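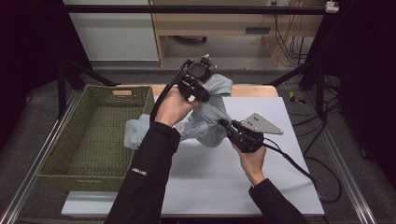 二月 作業ノート(字幕と予告編) 記入:Uriel Cuevas

午前九時半に開始しました。前回のノートの続きです。対象は長編『ナスタウ』(Nastau)の日本語字幕、第三稿と、予告編の短いほうの版です。Skinarの編集室から新しい書き出しが昨夜届いていましたので、先にそちらを確認しました。

## 届いた素材の確認

本編の尺が前の版より少し短くなっています。編集の人のメモには「リール三の台所の場面を詰めた」とだけ書いてありました。しかし比べてみますと、リール四の頭も変わっています。母親が電話を切ってから窓のほうへ歩くところで、歩く部分がなくなり、すぐに窓の前の顔になります。私はこの歩くところが好きでしたので、少し残念ですが、字幕には関係がありません。関係があるのは電話の最後の台詞です。前の版では、台詞が終わったあとに余裕があったため、字幕を少し長く残していました。今の版では次のカットに字幕がはみ出します。

字幕の総数は、今朝の時点で898枚です。前の稿では台所の場面の分だけ多かったのですが、削られた台詞のうち一つは別の場所で声だけ使われていて、その字幕は消さずに移動しました。自動でずらす機能を使うとこの一枚が迷子になります。Sarantisの「一括移動」は、カットが抜けた場合には正しく動きますが、音だけ前に移動した場合には気がついてくれません。これは前にもノートに書いた気がします。探しましたが見つかりませんでしたので、もう一度書いておきます。

手順のメモ:

1. 新しい映像を読み込む前に、字幕ファイルを別名で保存する。
2. リールごとに一括移動をする。全体を一度にしない。
3. 移動したあと、各リールの最後の一枚を目で確認する。
4. 声だけの台詞(画面の外の声)には、前もって印をつけておく。

四番を私は今回していませんでした。そのために一時間使いました。

## リール二、弟の言葉づかい

弟のラウールは、原語ではずっと姉に対して丁寧な形を使います。冗談のように始めて、だんだん本気の距離になる、という芝居です。第二稿では「です・ます」にしましたが、監修の方から「日本の観客には、最初から仲が悪い兄弟に見える」という指摘がありました。

この指摘は正しいと思います。私は日本語を大人になってから勉強しましたので、「です・ます」がどのくらい冷たく聞こえるか、自分の耳ではまだ完全に分かりません。教科書では丁寧な形は安全な形です。映画の中の家族では、安全な形ではありません。

第三稿の案を三つ並べて、声に出して読みました。

- 案A:最初から全部「です・ます」。(第二稿のまま)
- 案B:最初は普通の話し方で、食事の場面のあとから「です・ます」。
- 案C:最初はわざとらしい敬語(「お姉さまは何になさいますか」)で、食事のあとから静かな「です・ます」。

案Cは、冗談であることがすぐ分かります。問題は長さです。「お姉さまは何になさいますか」は十三文字で、台詞は一秒と少ししかありません。読めない速さではありませんが、この場面は弟の手元で小さな動作があり、観客の目がそこに行ってほしい、と監督が前に言っていました。字幕が長いと目が下に残ります。

「何になさいます?」にすると短くなり、わざとらしさも残ります。今はこれを仮に入れました。「お姉さま」は、あとの「お姉さま、塩」のところで一回だけ使います。塩の台詞は「塩」一つの単語なので、場所が余っています。

食事のあとの台詞も見直しました。

- 原語の意味:「あなたが決めてください、いつものように」
- 第二稿:「あなたが決めてください いつも通りに」
- 第三稿:「決めてください いつもみたいに」

「いつも通りに」は事務の連絡のようだと監修の方に言われました。「いつもみたいに」と「です・ます」を一緒にすると、私には少し形が混ざって見えますが、その混ざりがよい、という意見でした。これを信じることにします。自分のための注意として、「形が混ざっている=間違い」と考える癖をやめること。台詞は作文ではありません。

それから「あなた」を消しました。前の稿を検索しましたら「あなた」がたくさん残っていて、恥ずかしくなりました。弟が姉に「あなた」と言うのは、この映画では最後の一回だけにします。玄関の場面です。

## 歌の扱い

リール五で祖母が小さい声で歌います。歌詞の字幕を出すかどうか、まだ決まっていません。Narkanura映画祭に送る英語版では歌詞を出しています。英語版の訳者のメモには「意味より声を聞かせたいが、歌詞の二行目が物語の伏線である」とありました。

伏線は本当にあります。二行目で「川の向こうの白い家」と歌って、最後に姉がその家の前に立ちます。しかし二行目だけ字幕を出すのは、指でさして「ここが大事です」と言うのと同じです。全部出すか、全部出さないかのどちらかでしょう。

全部出す場合の試し訳を書いておきます。

> 朝がくるまえに 舟を出せ
> 川の向こうの 白い家
> だれも待たない 灯がともる
> それでも舟は 岸につく

七音と五音に近づけてみましたが、三行目が苦しいです。「灯がともる」の「灯」は「ひ」と読ませたいのですが、「あかり」と読む人もいるでしょう。字幕にふりがなはなるべく使いたくありません。「火がともる」だと火事のように見えるか、隣の部屋で聞いてみました。見えないという答えでしたが、「灯」のほうがきれいだそうです。では「灯」のままにします。

斜体については、日本語の歌詞の斜体をやめたほうがよいかもしれません。今使っている書体では斜体が機械で傾けただけの形になり、「舟」の字が特に見苦しいです。書体を変えるか、斜体をやめて行の頭に記号を入れるか。Skinarの過去の作品では斜体でしたので、勝手に変えないで質問に入れました。

## 予告編、短い版

午後一時から予告編です。

長い版は二月の初めに承認が出ています。短い版は劇場の幕間と、ウェブの広告で使います。尺は40秒です。長い版から切って作ればよいと考えていましたが、切るだけでは話が分かりません。長い版は、最初に家があり、次に電話があり、それから姉が帰ってくる、という順番です。この順番を守ると、姉が画面に出る前に時間の半分が終わります。

今日試したつなぎ:

**つなぎ一。** 姉の顔から始める。バスの窓、降りる足、門。電話の声をその上に重ねる。家は最後に出す。

**つなぎ二。** 祖母の歌から始める。黒い画面に声だけ、それから川。弟の「何になさいます?」で音楽が入る。

**つなぎ三。** 長い版と同じ順番で、各カットを短くしたもの。

つなぎ三はだめでした。どのカットも、見えたと思うと終わります。編集の教室で昔「予告編は速くすればするほど長く感じる」と習ったことを思い出しました。

つなぎ一は分かりやすいです。宣伝の担当の方はこちらを選ぶと思います。弱いところは、弟がほとんど出ないことです。ポスターでは弟が姉と同じ大きさで写っていますので、予告編で一回しか出ないのは変に見えるかもしれません。門の前で待っている後ろ姿を使えば解決しますが、あの後ろ姿は本編ではかなりあとの場面で、雪があります。バスの窓の場面には雪がありません。観客はそこまで見ないと言う人もいますが、私は見ます。

つなぎ二は私の好みです。ただ、最初が黒い画面なので、ウェブの広告では音を消して見る人に何も伝わりません。そこで、黒い画面に歌の字幕を出してみました。すると、上の歌の問題と同じ問題になります。予告編で歌詞を出して、本編で出さないということは可能でしょうか。可能だとしても、予告編で「白い家」を読んだ観客は、本編で歌が始まったときにもう答えを持っています。それはよい効果のようにも思えますし、損のようにも思えます。監督に聞きます。

題名の出し方も二通り作りました。原題をアルファベットで大きく、片仮名を下に小さく置いたものと、その反対です。片仮名の「ナスタウ」は、四文字の形がとても軽いです。アルファベットのほうは重心が低く、落ち着いています。宣伝からは片仮名を大きくという希望が来ています。検索のためだと思います。片仮名を大きくして、字の間を広げ、色を少し灰色に近づけましたら、軽さが前ほど気にならなくなりました。

## 宣伝用の文

宣伝の方から、紹介文の日本語を見てほしいと頼まれました。私が日本語を見るというのはおかしな話ですが、原語の脚本と合っているかを見てほしい、という意味でした。

- 「母の死をきっかけに」→ 母親は死んでいません。亡くなったのは母親の姉です。原語の文でも代名詞があいまいなので、英語版を見て訳した人が間違えたのだと思います。直しました。
- 「雪深い村」→ 脚本では町です。村と町の違いは、この話では大切です(弟は町役場で働いています)。直しました。
- 「感動の」→ 間違いではありませんので、残しました。
- 俳優の名前の片仮名が、紹介文とエンドロールの資料で違います。長音の棒があるものとないものです。どちらが正しいか、私からは決められません。配給に確認をお願いしました。

## 音の確認で見つけたこと

字幕を見ていて気がついた音の件も、忘れないうちに書きます。仮ミックスのリール四で、電話の相手の声が左右の片方だけから出ています。わざとかと思いましたが、前の版では真ん中でした。編集室に連絡しましたら、書き出しの設定の間違いだという返事がすぐに来ました。直したものは明日もらえます。字幕の作業には今の版で問題ありません。

もう一つは、弟の台詞「知らない」の前に、小さな息の音が増えていることです。新しく録音し直したもののようです。この息のおかげで、「知らない」が「知りません」に近く聞こえるようになりました。字幕も「知りません」に変えました。案Bと案Cのどちらになっても、この場所は食事のあとですから、矛盾しません。

## ファイルの整理

午後四時過ぎ。第二稿についたコメントを全部読み終わりました。古いコメントも含めて書き出した表は1,517行になり、開くたびにSarantisが止まります。解決したものを別の表に移しました。残したほうは普通に開きます。解決済みの表は消さないでください。歌についての議論が全部そこにあります。

ファイル名の規則を変えました。今までは私が「最終」「最終の直し」のような名前をつけていて、同僚を困らせました。これからは、作品名、リール番号、稿の番号、それだけにします。「最終」という語は使わないことにします。

字幕の文字数の基準も、表の一枚目に書いておきました。一秒四文字、一行十三文字、二行まで。例外にした字幕には印と理由をつけてあります。早口の市場の場面が多いです。市場では三人が同時に話しますので、魚屋の台詞は捨てました。魚屋が好きな方には申し訳ないです。値段の台詞だけは残しました。あとで弟が同じ値段を言って笑うからです。

## 質問(監督へ、まとめて送る)

- 歌詞を本編で出すか。予告編ではどうするか。
- 弟の話し方の変化は、食事の場面からでよいか。それとも、そのあとの車の中からか。私は脚本を食事からと読みましたが、芝居は車の中で変わっているようにも見えます。
- 題名の片仮名を大きくすることについて。
- 門の前の後ろ姿(雪あり)を予告編で使ってよいか。

## 質問(監修の方へ)

- 「塩、取って」と「塩、とって」のどちらがよいでしょうか。一枚の中に漢字が続く場所なので、私は平仮名に傾いています。
- 玄関の最後の「あなた」は、「姉さん」に変えると弱くなりますか。それとも強くなりますか。
- 祖母の「よう来たね」は、方言が特定の地方に聞こえませんか。もしそうでしたら「よく来たね」に戻します。年を取った人の柔らかさがほしいだけで、地方の色はほしくありません。

## 明日

直った音の版を受け取ってから、リール四の電話の場面をもう一度合わせます。つなぎ一とつなぎ二を小さいサイズで書き出し、音ありと音なしの両方で宣伝の方に見せます。つなぎ三は見せません。

エンドロールの翻訳者の表記がまだ空欄です。私の名前を片仮名で入れるか、アルファベットのままにするか聞かれています。片仮名だと「ウリエル・クエバス」になります。配給の書式に合わせると返事しました。

追記(午後六時):監修の方から返事が来ました。塩は「取って」、漢字のほうがよいそうです。「よう来たね」は関西のように聞こえるので、「よく来たね」に戻しました。「あなた」については、電話で話したいとのことです。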